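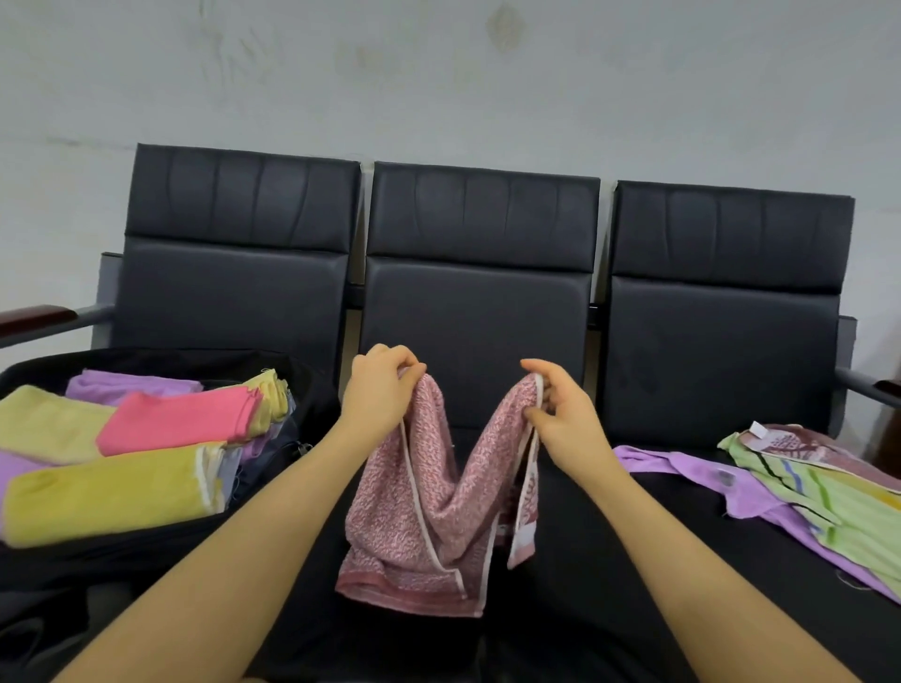 4.2 Folding where there is no table

I went into this part of the study thinking mostly about bags. People at the Sonport terminal had told us plenty about what they pack, and I had a nice coding sheet ready for shoes, chargers and food. Then I read through the 85 diary entries from June and kept running into towels! Towels, washcloths, small soft things that had come out of the bag and had to go back in, usually on whatever seat was free.

A waiting room seat is a funny place to fold anything. The cushion is soft, the front edge is rounded, and you're leaning over it at knee height (my back has opinions about this). At home I lay a towel flat and walk my hands across it. On a padded seat I can't really do that, so I hold the thing up by two corners first and let it hang, and only then bring it down. Several diary writers described the same order of work, some of them in much more detail than we'd asked for.
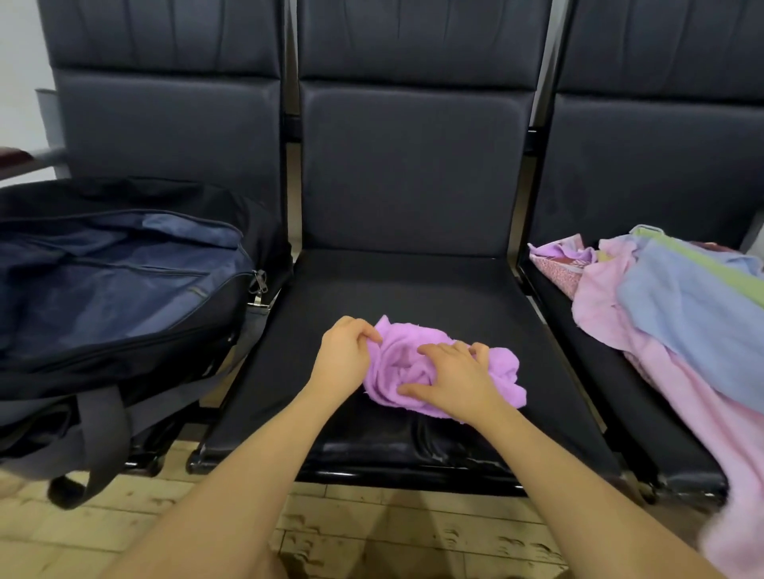 Smoothing gets its own code in our scheme, separate from folding, and I argued for that one pretty hard. In the first draft we lumped them together and lost a whole stage of the job. With a bunched-up terry towel there's a stretch of work before any fold exists, when one hand pinches a bit of the cloth and the other lies flat on it with the fingers spread, as with the lilac towel on the middle chair. We called that "hold and press." The open duffel on the next seat matters to the coding too, and we log a bag as "within reach" whenever it shares the row.

Thin cloths got a looser treatment. They slump into long folds the moment you lift them, and the Trakmont entries are full of people giving up and rolling them instead. I've kept rolling as code 6, right after stuffing.

Figure 4. A light blue cloth held up over the middle seat of a joined row of three, with a loose thread trailing across the cushion. 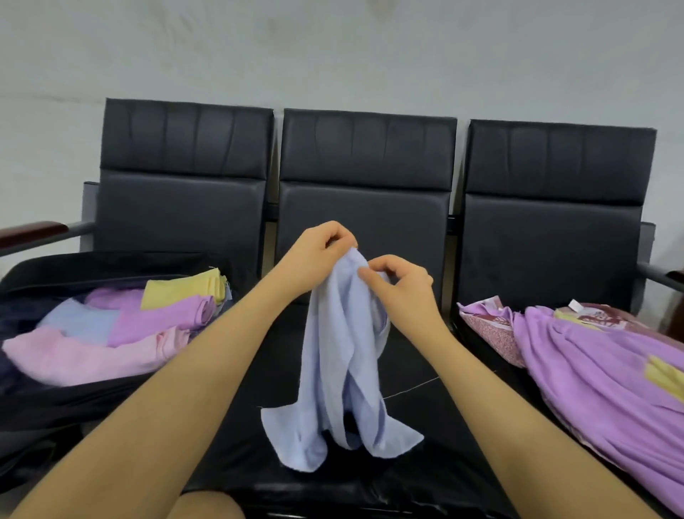 4.3 Agreement between coders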